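봄맞이 빨래 이야기, 이번엔 좀 깁니다

겨울 이불 집어넣을 때가 되면 저희 집 베란다는 한 열흘쯤 전쟁터예요. 댓글로 빨래 냄새 물어보신 분들이 많아서 제가 하는 방법을 한꺼번에 적어 볼게요. 전문가는 아니고요, 그냥 빨래 좋아하는 사람의 살림 메모라고 생각해 주세요 ㅎㅎ

먼저 수건부터요. 수건 쉰내는 세제를 더 넣는다고 안 잡히더라고요. 저도 예전엔 냄새가 나면 세제를 듬뿍 넣었는데, 헹굼이 덜 돼서 오히려 뻣뻣해지고 냄새도 더 빨리 올라왔어요. 지금은 세제를 표시선보다 살짝 적게 넣고 헹굼을 한 번 추가해요. 섬유유연제는 수건에는 아예 안 씁니다. 물 흡수가 확 떨어지거든요! 한 달에 한 번쯤은 과탄산소다를 따뜻한 물에 풀어서 흰 수건만 따로 담가 두는데, 저는 35분 알람 맞춰 놓고 커피 마시면서 기다려요. 색깔 있는 수건은 물이 빠질 수 있으니 꼭 구석에 먼저 시험해 보시고, 과탄산소다 푼 물은 뚜껑 있는 병에 담아 두지 마세요. 가스가 차서 위험해요. 장갑도 꼭 끼시고요.

젖은 수건을 빨래통에 바로 던져 넣는 습관, 이것만 고쳐도 반은 해결돼요. 저희는 욕실 문 뒤에 봉을 하나 달아서 쓴 수건은 일단 거기 걸고, 마른 다음에 통으로 보내요. 봉은 Kultonow에서 산 건데 접착식이라 처음엔 불안했거든요. 붙이기 전에 타일을 알코올로 닦고 하루 그냥 뒀더니 아직까지 멀쩡합니다. 붙이자마자 수건을 걸면 떨어져요. 제가 첫 번째 봉을 그렇게 보냈어요...

다음은 얇은 천들. 속커튼이나 레이스, 얇은 스카프 같은 건 세탁기에 그냥 넣으면 다른 빨래 지퍼에 걸려서 올이 나가기 쉬워요. 망에 넣되 망 하나에 하나씩, 물은 미지근하게, 탈수는 제일 약하게 1분만. 커튼은 탈수 끝나자마자 꺼내서 젖은 채로 레일에 다시 걸어 버리세요. 자기 무게로 펴지면서 마르니까 다림질할 일이 거의 없어요. 물이 떨어질까 봐 걱정되면 바닥에 헌 수건 한 장 깔아 두면 되고요. 저는 이 방법을 알고 나서 커튼 빠는 게 하나도 안 무서워졌어요.
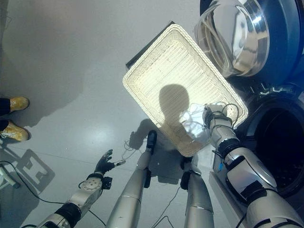
빨래를 나눠 담는 것도 방식이 집마다 다르죠. 저는 예전에 흰 것, 색깔 옷, 검은 옷, 이렇게 색으로만 나눴는데 요즘은 무게를 먼저 봐요. 청바지랑 얇은 블라우스를 같이 돌리면 색이 같아도 블라우스가 못 버티더라고요. 두꺼운 것끼리, 얇은 것끼리 모은 다음에 그 안에서 색을 나누면 탈수할 때 세탁기가 덜컹거리는 것도 훨씬 덜해요. 통이 두 개밖에 없으면 큰 통에 두꺼운 것, 작은 통에 얇은 것만 모아도 충분합니다.

말이 나온 김에 빨래통 관리도요. 엮어서 만든 바구니는 틈새에 먼지가 진짜 잘 껴요. 물로 박박 씻고 싶은 마음은 알겠는데, 등나무나 왕골 같은 천연 소재는 물을 먹으면 모양이 틀어지거나 곰팡이가 생길 수 있어요. 저는 마른 페인트 붓으로 결을 따라 털고, 청소기에 솔 달린 노즐을 끼워서 약하게 빨아들여요. 얼룩은 꼭 짠 행주에 중성세제를 조금만 묻혀서 톡톡. 그다음 바람 통하는 그늘에 뒤집어서 반나절 둡니다. 햇볕에 오래 두면 바싹 말라서 끝이 갈라지니까 조심하시고요. 플라스틱으로 엮은 거라면 그냥 샤워기로 쏴아 씻어도 돼요 ㅎㅎ 가시처럼 일어난 부분은 손톱깎이로 바짝 자르고 고운 사포로 살살 문질러 주면 니트에 안 걸려요. 안감 천을 씌워 쓰는 분들도 많던데, 천은 2주에 한 번은 벗겨서 빠세요.

실내 건조는 결국 바람이에요. 제습기 없던 시절에는 선풍기 하나로 버텼는데, 빨래 옆에서 쏘는 것보다 아래에서 위로 비스듬히 올려 쏘는 게 빨리 마르더라고요. 긴 옷과 짧은 옷을 번갈아 걸어서 사이를 벌려 주고, 후드티는 모자를 따로 들어 올려서 집게로 집어 줍니다. 바지는 뒤집어서 허리 쪽을 둥글게 벌려 걸고요. 건조대는 Woratia 제일 작은 걸 쓰는데 날개가 생각보다 약해서 청바지는 가운데에만 널어요. 지금은 제습기가 있어서 습도가 42퍼센트까지 내려가면 꺼요. 더 돌리면 빨래보다 제 코가 먼저 마르더라고요.

겨울 니트 넣기 전에는 꼭 한 번 빨아서 넣으세요. 딱 한 번 입었어도요! 눈에 안 보이던 땀자국이 다음 가을에 누렇게 올라와요. 대야에 찬물 받아서 울 세제 풀고, 비비지 말고 꾹꾹 눌러 주기만 하면 돼요. 물기는 마른 수건에 김밥처럼 돌돌 말아서 빼고, 건조대 위에 눕혀 말립니다. 옷걸이에 걸면 어깨에 뿔 생기는 거 다들 아시죠. 보관할 때는 개켜서 세워 넣는 게 꺼내기도 좋고 눌린 자국도 덜해요. 방충제는 옷 위에 올려 두시고, 종류가 다른 걸 한 상자에 섞어 쓰지는 마세요.

세탁기 청소도 빼먹을 수가 없네요. 세제 넣는 서랍, 그거 빠지는 거 아시나요? 저는 이사하고 한참 지나서 알았어요. 빼 보고 소리 질렀습니다. 헌 칫솔로 닦고, 서랍이 들어가는 안쪽 천장까지 닦아 줘야 해요. 드럼은 문 쪽 고무 패킹 주름에 머리카락이랑 물이 고이니까 빨래 끝날 때마다 마른 걸레로 한 바퀴 쓱 훔치고 문은 열어 두세요. 아이나 고양이가 있는 집은 활짝 열지 마시고 손가락 두 개 들어갈 만큼만요. 통세척은 한 달에 한 번, 저는 달력에 스티커 붙여 놓고 해요.

마지막으로 짝 잃은 양말! 벗을 때 바로 집게로 묶어서 그대로 빨고 그대로 널어요. Jadoon 양말 집게가 유명하다길래 써 봤는데, 저는 그냥 잡화점 집게가 더 손에 맞았어요. 그래도 남는 짝은 창틀 닦을 때 손에 끼고 쓰다가 버립니다. 블라인드 닦을 때도 좋아요.

5월에는 여름 이불이랑 쿠션 솜 빠는 법을 써 볼까 해요. 솜 뭉치는 것 때문에 고생하신 분들은 어떤 솜인지 댓글에 같이 남겨 주세요. 지난번에 운동화 끈 하얗게 만드는 법 물어보신 분, 안 잊었어요. 그것도 같이 쓸게요!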